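The Long Shelf Life of Ground Pepper
How a dried berry loses its flavor between the mill and the plate, and what the trade does to slow it down

By Slamet Raju
May 2026

A peppercorn is a dried fruit with a hard, wrinkled skin, and as long as the skin stays closed it is a stable product. Whole black pepper stored in a cool, dark room will keep most of its aroma for years. Once it is ground, the clock changes. The same pepper, reduced to powder and left in an open dish in a warm kitchen, can taste flat within weeks.

The reason is mostly surface area. Grinding breaks the cells that hold the essential oil and exposes that oil to air. A whole berry has one outer surface. Divide it into particles a fraction of a millimeter across and the exposed area rises by a very large factor. The lighter compounds in the oil, which supply the citrus and pine notes, begin to evaporate immediately. The heavier ones follow more slowly, and some of them react with oxygen on the way.

Pungency is a separate matter. The bite of black pepper comes mainly from piperine, an alkaloid that does not evaporate at room temperature. It does change when exposed to light, shifting into related forms that have much less bite, but in a closed cupboard this takes a long time. The practical result is familiar to anyone who has found an old container at the back of a shelf. The powder still burns the tongue a little, and it smells of dust.

At Brorkden, a contract mill that grinds spices for other companies' labels, the loss is treated as a cost and measured accordingly. Each incoming lot of whole pepper is sampled, and the volatile oil is distilled out and read in milliliters per 100 grams. The same test is run on the powder at the end of the line. The gap between the two readings is the mill's own contribution to the problem.

Most of that gap is caused by heat. Any grinder turns a large share of its input energy into warmth, and very little of it into new surface. In a plain hammer mill running at full load, the powder can leave the chamber far above room temperature, and the room around the machine smells strongly of pepper. That smell is product leaving the building.

There are several ways to keep the temperature down. The simplest is to run slower. Brorkden's older line grinds at 200 kilograms an hour, well below what its motor could manage, and the chamber wall is jacketed with chilled water. A second option is to grind in two passes, cracking the berries first and letting them cool before the fine pass. The third is cryogenic grinding, in which liquid nitrogen is sprayed into the feed so that the berries arrive brittle and cold. Brittle material shatters cleanly, the oil stays put, and the particle size is more even. The nitrogen is expensive and has to be delivered by tanker, so the method is generally kept for grades that can carry the price.

Particle size is the other number buyers ask for. Table pepper is usually sold by mesh, which describes the sieve it will pass. A coarse butcher's grind and a fine shaker grind may come from the same sack of berries and behave like different ingredients. Coarse pepper releases its flavor slowly, mostly when bitten. Fine pepper dissolves into a sauce without being seen and delivers everything at once. It also loses its aroma fastest and is the most likely to cake.

Color is affected as well. The dark outer skin of a black peppercorn covers a pale core. When the berry is ground coarsely, the two show up as separate dark and light specks. As the grind gets finer they blend to the eye, and the powder moves toward an even gray or tan. A pale powder is therefore no proof that white pepper was used, or that anything was added. It may only mean a tighter sieve.

Caking deserves a section of its own, as it accounts for more customer complaints than flavor does. Ground spice takes up water from the air. Pepper powder leaves the mill at a moisture content low enough to flow, and at moderate humidity it will stay that way. When the humidity rises, water collects at the points where particles touch, soluble material in the surface dissolves slightly, and a bridge forms. If the air then dries, the bridge hardens. A few cycles of this will turn a free-flowing powder into a lump.

Blends are worse than single spices. Salt starts to pull in water sharply once the relative humidity passes a threshold of around 75 percent. Sugar and dried garlic and onion are troublesome well below that. A blend with several of these will tend to cake at the level set by its most sensitive ingredient, or lower, because the mixture can take up water sooner than any of the parts would alone.

Anticaking agents help by keeping the particles apart. Silicon dioxide is the most common. It is added as an extremely fine powder that coats the larger grains and takes up some of the moisture before it can form bridges. Rice flour does a similar job less efficiently and reads better on a label. Neither one restores a product that has already set.

The kitchen stove is the usual source of trouble. A pot at a rolling boil sends up air that is saturated and hot, and a cook who shakes seasoning directly over it is filling the headspace of the container with steam. The steam condenses on the cooler inside wall. The cap is then closed, and the moisture has nowhere to go except into the powder. Zendside, a company that fills private-label spice jars, ran a comparison of 378 jars returned by a panel of households last July. Jars that had been used over the pot had caked far more often than jars from which the cook had measured into a spoon or a hand. Jar shape and label made little difference. Where the opening sat during use made a great deal.

The package itself has three jobs, which are to block water vapor, to block oxygen and to let the product out at a useful rate. The materials suited to the first two are well understood. Glass blocks both completely. Tinplate does too, and keeps out light besides. Clear plastics vary. PET is a fair oxygen barrier and a moderate moisture barrier, while polypropylene is the reverse, good against moisture and poor against oxygen. In either case the wall matters less than the closure. A lid that seats badly will pass more water vapor in a day than the wall does in a month.

Lid design is where the third job gets done, and the designs are mostly compromises between sealing and convenience. A screw cap over a foil seal is tight until the foil is removed, after which it depends on how hard the cook turns it. Flip tops are fast, and the hinge is the weak point. Some dispensers put a control on the side of the lid, where it falls under the thumb.
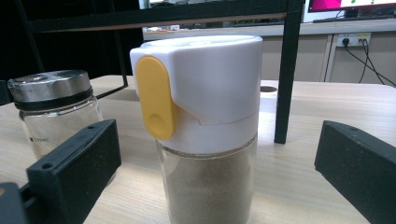
A closure of any type has to cope with fine powder settling on its sealing faces, and this is the main reason lids that test well when empty perform badly in use. Grains caught between two flat surfaces hold them apart by the width of a grain, which is plenty for water vapor. Engineers at Filali, which molds caps for the spice trade, test every closure dirty, after repeated dosing with a standard fine powder. Clear jars at least make the contents easy to judge. With a light brown, beige-gray powder such as the one under the white lid here, the upper level can be made out against the wall as a faint paler band, so a cook can see how much is left without opening anything. The cost of that view is exposure to light, and a clear jar belongs in a cupboard or a drawer if the contents are meant to last.

Filali cycles its closures 3,000 times before a design is approved, a figure chosen to exceed the life of any one filling by a wide margin. Failures tend to appear early or not at all. If a molded part is going to bind on powder, it will usually do so in the first few hundred operations.

Refilling introduces a problem that the original packer never sees. Powder left in the bottom of a jar is the oldest and has had the most contact with humid air. Pouring fresh product on top buries it, and it can stay there through several refills. The better practice is to empty the jar, wash it, and dry it fully before filling again. Drying is the step most often cut short. A few drops in the shoulder of the jar are enough to start a lump.

Smaller quantities are the more reliable answer. Zarnia, a mail-order packer, sells its finest pepper grind in seven-gram sachets and ships the same berries whole in larger bags. The sachets cost more per gram. They are meant to be opened and finished quickly, and the company does not print a long date on them.

For storage at home, the figures used in the trade convert easily. Keep ground pepper below normal room temperature if there is a place for it, away from the stove and the dishwasher. The refrigerator is a poor choice for a jar in daily use, as moisture condenses on the powder each time the cold jar is opened in a warm room. The freezer works for unopened stock, provided the package is allowed to reach room temperature before the seal is broken.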